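Rule 6

The rule book ran to nine pages, and the auditor from Merkum had been sent to find out whether anyone at Volidico followed it. She had read it twice on the train. It had the smell of a thing written after an argument.

Rule 1 said the operator must hold the gripper level before starting. Rule 2 said the operator must not talk during a take. Rule 4 referred to Rule 3, and Rule 3 had been withdrawn. She wrote that down.

"It's a good standard," said the site lead, who had come out to meet her at the elevator. "Kirkness copied it almost word for word."

"Did it help them?"

"They copied it."

She asked to see the work. He took her down the hall to the room with the round table, where an operator was on the notebook task. Open it, close it, open it again, slowly, with the fingers and never with the free hand. They wanted 1,000 good takes by the end of November. The auditor had asked on the phone what made a take good and had been told it was covered in the rule book. It was covered in Rule 8, which said that a good take was one that met the standard. 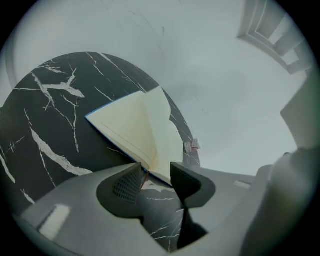 Gripper and notebook, at the marble-patterned table.

She stood by the door and watched with her clipboard against her chest. The operator was careful. He was careful in a way that had little to do with the nine pages, as far as she could tell. He let the paper settle before he moved in. When a page slid off the pad he stopped, breathed out, backed away and came at it again from lower down. Rule 5 said a slipped page was a failed take and must be thrown out.

"Do you throw those out?" she asked him, when he had set the thing down.

He looked at the site lead.

"We flag them," said the site lead.

"Who reads the flags?"

"Villanueva."

She had been to Villanueva in the spring. Villanueva had a shelf of binders and a very nice kitchen. They had told her that flags were handled on site.

She turned to Rule 6, the one she had come about. Rule 6 said the work surface must be free of personal items. At the last audit every site had scored full marks on Rule 6, and she had never in her life been in a room where people worked all day that was free of personal items.

"Who scores this one?" she said.

"The operator does. There's a box on the form."

"And if the box isn't ticked?"

"Then the form won't submit."

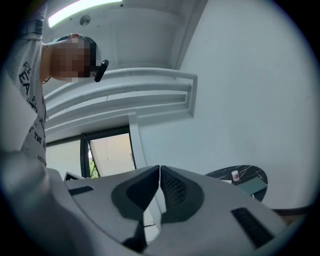
She wrote for a while. The site lead tried to read it upside down and then pretended to study the ceiling. The operator asked whether he could carry on, and she said yes, please, carry on as if she weren't there, which was a silly thing to say and everybody in her trade said it.

At a quarter past four she had enough. She sat in the hall with the form on her knees. It was Merkum's own form, and it had a box for each rule, including the one that had been withdrawn. She left that one blank and pressed the button. The form sent her back to the top of the page with a line of red text asking her to confirm Rule 3.

She looked at it for some time. Through the door she could hear a page being turned, and then turned back.

"Is something wrong with it?" the site lead said.

"What did Rule 3 say?" she asked. "Before."

He had to go and find someone who knew.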